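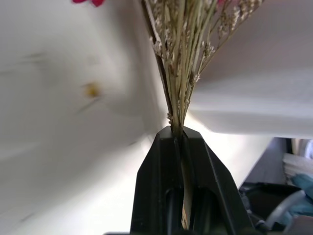 What makes a site stay on a tentative list for years without a nomination? In the records we examined, the most common cause was an incomplete management plan.

Figure 3. Time on the tentative list by type of site. Bars show medians.

4.2 Reasons for delay

We coded 976 documents from the Gadley archive, of which 591 named at least one reason for delay. Management plans were cited in 207 of these, ahead of disputed boundaries and unclear land ownership. Coding was done by Dantas and Olatunji, and disagreements were settled by a third reader (Jia). Documents that only repeated an earlier letter were kept in the count but were not coded again.

Figure 3 separates historic town centers from rural and industrial sites. Town centers waited longest. Their files passed through more offices, and boundary maps were often redrawn after a change of local government. The Unari waterfront is typical: its buffer zone was revised twice while the draft plan was under review. Industrial sites moved faster where a single owner held the land - the Zacharopoulos mill is the clearest case.

Sites with fewer than 30 pages of records were left out of the figure. They are treated separately in Section 4.3.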